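Clukville Episode Guide and Wiki
Progress report to the Fondar small grants desk
Prepared by Justinas Butkienė, January 2, 2025

Since our last report in July we have finished recaps for 119 of the 186 episodes of Clukville, the fantasy podcast that you kindly agreed to help us write down. The plan said we would be done by now. The plan was written before the hosts revealed that the second season had been a dream belonging to a goat.

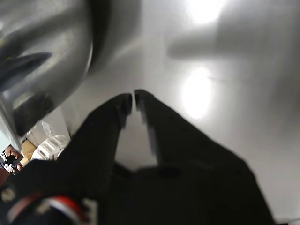 That reveal cost us most of the fall. Every character page had to say which events had happened, which had been dreamed, and which had been dreamed but still left the character short one boot. Farzana Munshi rewrote the timeline 3 times and is now the only person who understands it. We have asked her to write it down.

Character pages are in better shape. Jadley, the disgraced lighthouse wizard, has a full page with sources for every spell, including the one he only ever mispronounces. Pētersons still has two pages, one as the harbor ghost and one as the tax collector, and the editors are split on merging them. The talk page on this question is longer than both articles. 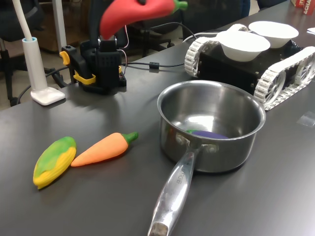

Spending is on track. Hosting is paid through the summer, and the transcript software has earned its fee, though it hears "Jadley" as "badly" and has produced some unkind summaries as a result. We fix these by hand. A few were left up for a week on the grounds that they were accurate.

You sent one query after the last report, which we repeat so it's on file.
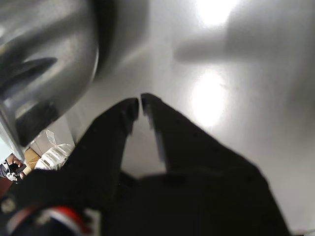 Do the live shows count toward the episode total?
Only the 2 that the hosts later called canon are included. The rest will get a single page between them, with a cast list and a warning about the singing.

The search page now works on phones. Spoiler tags work too — a little too well for one evening, when they hid the entire site.

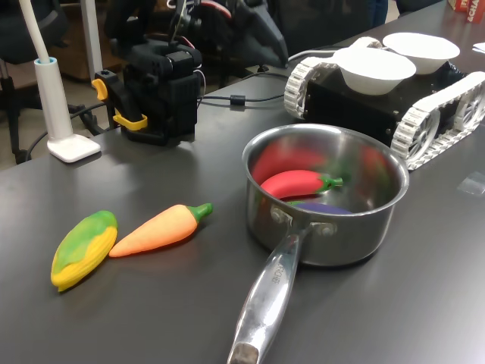

Still to do are the remaining recaps, the map, and the glossary of sea curses. The map is the worry. The hosts have placed the Salt Gate north of town, south of town, and on one occasion inside a pie. Farzana proposes drawing all of them and letting readers pick. We expect to send you a draft with the next report, along with the receipts for the map software and a decision on Pētersons, if the editors are speaking by then.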